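Handout 2 – notes from the open day visit, Nodum lab
Host: Huệ Trình. Room 701.

1. Two arms, one rail
Both arms bolted to the same aluminum rail, so the distance between bases is fixed. Calibrate once, then leave it alone (her words). Cables loop over the top, check slack befor every run.

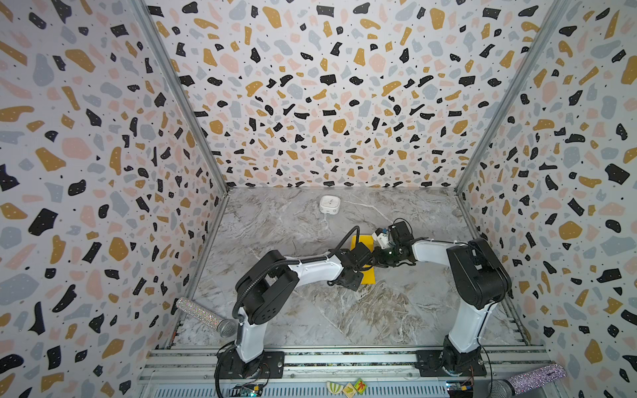
2. Both grippers on one object
Harder than it looks. Each arm pulls on the other through the part – small position errors turn into force. Huệ's rule: one leads, one follows. Read the Runden chapter on this, esp. the bit on compliance.

Also patterned walls + floor – ask yourself what that does to the vision side. Will come up in class.
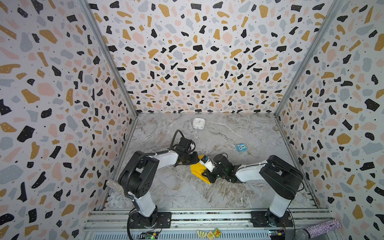
Left and right grippers on the yellow piece, Nodum open day

3. For next time
Half a page on leader/follower control. Bring questions for Huệ, she is visting us in March.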